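Clatthorpe与Neves将于10月联合举办灯笼节 多条巡游路线首次贯通两地

【Clatthorpe讯】Clatthorpe镇与邻镇Neves今日共同宣布,第13届Clatthorpe灯笼节将于10月举行,活动为期9天。本届灯笼节首次由两镇合办,巡游路线从Clatthorpe旧码头出发,沿河堤经石桥进入Neves,终点设在Neves市集广场。主办方为Clatthorpe节庆办公室,活动制作由Stavano公司承担。

灯笼节起源于当地渔民秋季收网后的聚会。早年的做法是各家在船头挂一盏纸灯,入夜后沿河缓行,靠岸后分食鱼汤和黑麦面包。后来河道改建,船队无法通过下游水闸,活动移到岸上,逐渐形成今天的步行巡游。本届恢复了部分水上环节,开幕当晚将有船只载灯从旧码头驶至石桥,与岸上队伍会合。

巡游与舞台

本届共有40支队伍报名参加巡游,包括学校、合唱团、铜管乐队、舞蹈社和街区居民自发组成的灯队。灯笼以竹篾和纸为主要材料,主题由各队自定。按照惯例,走在队伍最前面的是鲱鱼灯,由上一届获奖街区负责制作和抬行。今年轮到Clatthorpe的盐仓街。

大巡游安排在开幕夜和闭幕夜,均于晚上7时出发。其余各晚在两镇轮流举行小型街区巡游,路线较短,适合带幼儿的家庭参加。沿途设3个舞台,分别位于旧码头、石桥北侧和Neves市集广场。旧码头舞台以民谣和手风琴演奏为主,石桥舞台安排铜管乐和合唱,市集广场舞台设舞会,观众可自由加入。

舞台灯光、音响和各路段的播音由Stavano统一调度。为使两镇的队伍能够同时起步,巡游音乐将由一套中央系统发送到沿途各播放点,领队也可通过对讲频道与调度台联系。控制台设在旧码头仓库二层,活动期间不对公众开放。

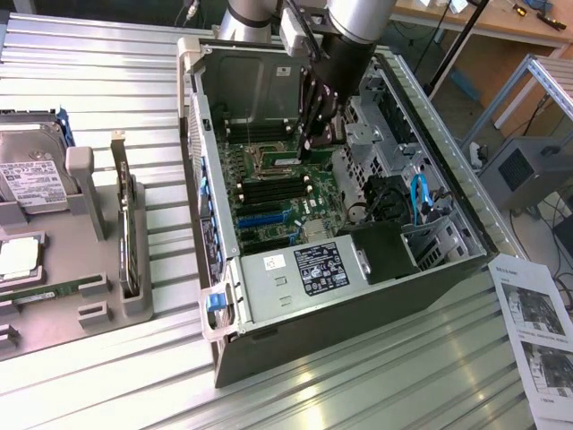
工作坊与市集

灯笼制作工作坊在开幕前两周开始,地点为Clatthorpe公共图书馆和Neves老校舍。参加者可学习扎骨架、裱纸和上色,材料由主办方提供,完成的灯笼可带走,也可留作街道装饰。工作坊免费,需提前登记,12岁以下儿童须由成年人陪同。图书馆场次在下午进行,老校舍另设晚间场次,方便上班居民参加。

市集每天中午开市,晚上10时结束。摊位出售本地烟熏鱼、苹果酒、蜂蜜糕、羊毛织品和手工陶器。传统鱼汤由两镇的厨房轮流供应,开幕夜在旧码头免费分发,派完为止。本届市集不使用一次性塑料杯,饮品摊位提供押金杯,可在任一摊位退还。

Clateo吉祥物亮相

由两镇小学生共同投票选出的吉祥物Clateo将在开幕夜首次登场。Clateo的形象是一只提灯的水獭,设计取自石桥栏杆上的旧石雕。活动期间,各工作坊和问询处备有Clateo纸灯图样,供儿童自行剪贴。集齐三处舞台印章的儿童可在市集广场领取一枚徽章。

主办方表示,两镇隔河相邻,过去各自举办秋季活动,时间常有冲突,不少居民只能选择一处参加。合办之后,日程由双方统一安排,经费和场地也由两镇分担。上届灯笼节期间,有9家旅馆推出节庆住宿,本届加入的旅馆名单将在节目单中公布。

交通与安全

两次大巡游当晚,河堤路和石桥自下午5时起禁止机动车通行,巡游结束后恢复。两镇之间将开行接驳巴士,停靠Clatthorpe火车站、旧码头、Neves老校舍和市集广场。自驾前来的观众请使用Neves南侧的临时停车场,该处设有无障碍车位。自行车可停放在码头仓库后院。

巡游队伍使用的灯笼一律采用电池灯,不得使用明火。沿河路段设有围栏,观众请勿翻越或在栏杆上悬挂物品。孔明灯和烟花不在本届活动内容之中,也请观众不要自行携带。宠物可以进入市集,但大巡游期间噪声较大,建议留在家中。

如遇大雨,街区巡游改在老校舍礼堂举行,工作坊照常。如遇大风,水上环节取消,岸上巡游按原定时间出发。变更通知将在当天下午3时前张贴于两镇问询处,并通过接驳巴士站的告示牌发布。

门票与报名

巡游和露天舞台免费观看,无须购票。市集广场闭幕舞会因场地限制凭券入场,舞会券可在Clatthorpe公共图书馆和Neves问询处领取,每人限领两张。希望在石桥北侧观礼区就座的老年人和行动不便人士,请提前向任一问询处预约座位。

工作坊登记和摊位申请现已开始。完整节目单将于9月在两镇问询处、图书馆和火车站派发。

关于Clatthorpe灯笼节

Clatthorpe灯笼节是Clatthorpe镇的年度秋季节庆,以步行灯笼巡游、民间音乐和河畔市集为主要内容。本届起由Clatthorpe与Neves两镇共同举办。

关于Stavano

Stavano是一家活动制作公司,为地方节庆、露天音乐会和街头巡游提供舞台搭建、灯光音响和现场调度服务。

媒体联络

Clatthorpe节庆办公室新闻组
地址:Clatthorpe旧码头仓库一层
采访证申请请于开幕前一周提交,摄影记者请注明是否需要登船拍摄。

(完)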